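Wanted: People Who Are Good at Chores (Machines Need Not Apply Yet)

The Flurach home tasks lab is looking for part-time chore coaches, starting in July. You'll drive a pair of robot arms by hand controls and show them how a person puts things in cups, lids on boxes and, one glorious day, socks in drawers.

Can machines do housework yet? We have 131 tasks on our list, all of them things a bored ten-year-old can manage. Our system, Honorato, is dependable at 2. One of them is letting go.

What you'll do

Run the same small task over and over, a little differently each time. Write down what went wrong, in plain words. "It got confused" doesn't help us. "It closed before it reached the cup" does.

Shifts are four hours with a proper break. The pay is $600 a week, and the coffee is bad but free.

Who we want

Patient people. Former cashiers, line cooks, parents of toddlers and hotel housekeepers have all done well. You don't need to code. If you've ever refolded a towel after someone "helped," you already understand the job.

You do need steady hands and a high tolerance for small objects. A typical morning's cast is a cup, a pale lid or tray and a red block, and you will come to have feelings about the block. 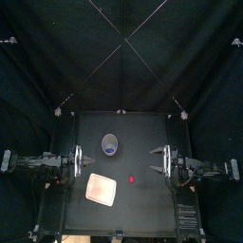
How to apply

Send Nele Van Damme a short note about a chore you do well and one you avoid. No cover letter, please. She reads everything before 9 a.m. and is not at her most forgiving. Trial sessions are paid.

14 comments | 38 shares

Ismael Figueiredo: Did this last summer. By week three I was narrating my own dishwashing. Recommend.

towelfolder: Can it load a dishwasher though

Nele Van Damme: @towelfolder It can't. Neither can my husband. Only one of them is on our list.

Related openings
Night shelf stocker (human), Dundilora
Warehouse floor tester, Pleveck
Front desk, Flurach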